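Metitz notebook, Friday, December

Chore runs, dining room layout. Written up in the afternoon from the morning's notes, with a few things Hoi-yan added after lunch.

Question for this week is the same one we have been putting off since the autumn: can the planner clear and wipe a dining table that somebody has been using as a desk, without a person stepping in. We know it can wipe an empty table. It has been able to do that since the summer and there is no point running it again. What people want is the other case, where there are papers and a laptop and a glass in the way, and the machine has to decide what to pick up, what to leave and in which order.

All of this is in simulation for now. Furnival is the room builder, Etis is the planner, Nimero is the grasp library. Versions as of this morning's pull. I had to rebuild Nimero because the cached copy was still the one with the wrong friction on cushions, which doesn't matter for tabletops but makes the chairs slide when nudged.

Task list for the room, in the order Etis gets it:

Clear the dining table
Wipe the dining table
Put the chairs straight
Vacuum the carpet

Papers are to go in a single pile, laptop is to be closed and left on the table. Glass is to be put on the white cabinet by the wall. I would have preferred the kitchen, but this layout hasn't got one and Yuk-lan doesn't want doors in the test yet.

Before starting I took a still of the room to check the layout had loaded properly after the rebuild.

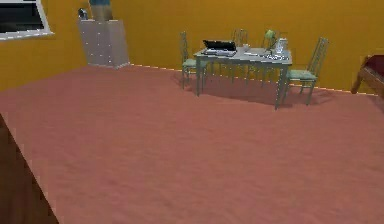
Dining room layout, table not cleared. Window and cabinet to the left, open carpet between them and the foreground.

Layout fine. Chairs all at the table, laptop open, lamp on the table with the glass jar next to it. Baseboard is still rendering as a dotted line along the bottom of the wall. I have left it. Yuk-lan says it is a shadow setting and I think it is the mesh, but neither of us wants to spend the day on it.

Clearing

Ran 32 episodes with the seed changed each time and the furniture fixed. An episode counts as good if every item ends up where the list says, nothing falls, and the lamp hasn't moved more than a hand's width. 19 were good. That is better than I expected and worse than Hoi-yan expected, so we are both a bit annoyed.

Papers are the main trouble. Etis treats each sheet as a rigid plate, so it slides one to the edge of the table, pinches it there and carries it flat. In the simulator that works well enough. On a real table the sheet would bend as soon as it passed the edge, and if the window was open it would be gone. I don't want us quoting the papers result to anyone until there is some kind of bending in the model. Hoi-yan has a cloth model from the laundry work that might do for a start.

Second trouble is the glass jar and the lamp. They stand close together near the right end. The grasp library offers a side grip for the jar, which is the right choice when there is space, and then the elbow comes round and brushes the lamp shade. A top grip would avoid it, but the scores for top grips on glass are very low in Nimero. I believe that goes back to one bad afternoon with wet tumblers on the bench. Should be looked at again. For today I left the scores as they were so the runs can be compared with last month's.

Laptop closing is good. It comes round to the front, puts one finger behind the lid and brings it down slowly. It did pause for a long time before each one, and the log shows it was checking whether the papers were under the lid. Fine by me.

Failures, sorted by cause:

Lamp moved too far. Most of the bad ones.
Sheet dropped on the carpet and not noticed. The pile gets made without it and the planner reports the job done.
Jar put down too close to the edge of the cabinet. There are already things on top of it, and the free patch isn't large.

The second kind bothers me the most. Moving a lamp is a nuisance but you can see that it has happened. A planner which says it has finished when there is a letter on the floor is one you have to check up on every time, and then you may as well have cleared the table yourself.

Wiping

Only tried on the episodes where clearing was good. Etis wipes in strips from the left end and goes round the laptop and the pile. It leaves a border of unwiped surface about as wide as the cloth, which is the safety margin around objects and can be made smaller. It does not lift the lamp to wipe under it. I asked Hoi-yan if she lifts the lamp when she wipes her own table and she said not every time, so we are not counting that as a fault.

There is no dirt model. The measure is the share of free surface the cloth has passed over, which tells us about coverage and nothing about pressure. A ring left by a cup would still be there. Yuk-lan wants pressure in the measure before we write anything up and I agree.

Chairs

Slow and rather poor. The backs are tall with thin upright rails, and the library wants to grip a rail, which is a sensible place to hold but a bad place to push from. The chair turns instead of going in. Chairs on the far side are worse again, as the base has to go all the way round the table and there isn't much room between them and the wall. On several runs it gave up on the far side and reported the chairs as blocked. At least it said so.

Tried a two-handed version for 6 runs after lunch, one hand on each side of the back. Much straighter. Takes twice as long to plan. Will use it as the default from next week unless someone objects.

Vacuum

Did not test properly. The carpet in the middle of the room is wide open and any shop vacuum would manage it, so that isn't worth our hours. What would be worth it is the part under the table among the chair legs. Our vacuum model is a plain disc and gets in between legs that a real one would catch on. Parked until the disc is replaced.

Time

A full pass, clearing to chairs, comes out far longer than a person would need. I timed myself on the meeting room table with a similar amount of stuff on it and was finished before Etis would have had the second sheet in the pile. Speed isn't the aim at this stage, though we should stop leaving it out of the slides. Visitors ask, and it looks bad when we have to go and find it.

Where this leaves the question

For the shop-floor work I would say yes, within limits. Bench clearing at the end of a shift is the same few tools and the same few places to put them, and the planner is good at that already. For a home, no. It can do most of the steps in a tidy-up, each taken alone, and then loses the result on one sheet of paper. I would not leave it in a room with a glass jar and go out.

Yuk-lan disagrees with part of this. Her view, put here so it is on record: the home case should be split up, and wiping a table that a person has cleared is already useful to someone who can't reach across it or stand for long. She would rather we got that one chore right and put it in front of people than kept chasing the whole list. I think it's a fair point. I also think the people she means are the ones least able to step in when it goes wrong, so it would have to be very right.

To do

Me: new check after clearing, look at the floor round the table before reporting done. Look only, no picking up yet.
Me: count of items before and after, compared. Should have been there from the start.
Hoi-yan: top grips on glass, new scores from dry runs.
Hoi-yan: see if the laundry cloth model can be thinned down for paper.
Yuk-lan: pressure measure for wiping.
Whoever gets there first: smaller margin round objects when wiping, try half.

When the floor check is in, repeat the clearing test with 100 episodes and let the chairs start in different places. Keep the lamp and the jar where they are. If we move them apart the numbers will go up and we will have learnt nothing.

Logs are in the shared folder under this week, sorted by seed. The two-handed chair runs are in their own folder so they don't get mixed in. Rebuild of Nimero took most of an hour, so please don't clear the cache on the big machine before Hoi-yan has done her glass runs.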